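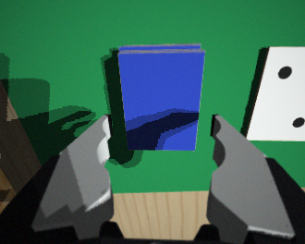

Unit 7: Drawing without replacement

These notes go with the second half of the probability block. You should already be happy with simple fractions and with the product rule for independent events. Bring a calculator.

1. The basic idea

When a card is dealt and kept out of the pack, the chances for the next card change. A full pack has 52 cards, 13 of them hearts. The chance that the first card is a heart is 13/52, or 1/4. If it is a heart, 12 hearts remain among 51 cards, so the chance that the second is also a heart is 12/51. The chance of both is 1/4 x 12/51 = 1/17.

If the first card is put back and the pack shuffled again, the answer is 1/16. Read the wording of each problem before you start and write "with" or "without" in the margin.

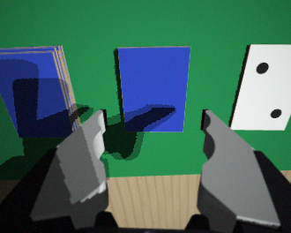
2. Order

Often the order of the draw does not matter. A hand of two cards is the same hand whichever came first. There are 52 x 51 = 2652 ordered pairs, and half as many hands, 1326. A common mistake is to count ordered pairs on the top of the fraction and unordered hands on the bottom. Either method works if you keep to it throughout.

3. Large and small groups

The Condden seed merchant packs 200 bulbs to a crate, and 2 in this crate are rotten. You pick two bulbs. Without replacement, the chance that both are rotten is 2/200 x 1/199 = 1/19900. With replacement it is 1/10000. The two answers differ by nearly a factor of two, even though the crate is large. What matters is how few rotten bulbs there are to start with.

4. Exercises

4.1 A box holds 7 red pens and 2 black pens. Two are taken without replacement. Find the chance that both are red.

4.2 The village of Lemus has 91 households, and 7 of them keep hens. Two different households are chosen at random. Find the chance that neither keeps hens.

4.3 Repeat 4.2, allowing the same household to be chosen twice.

Show full working. Leave answers as fractions in their lowest terms.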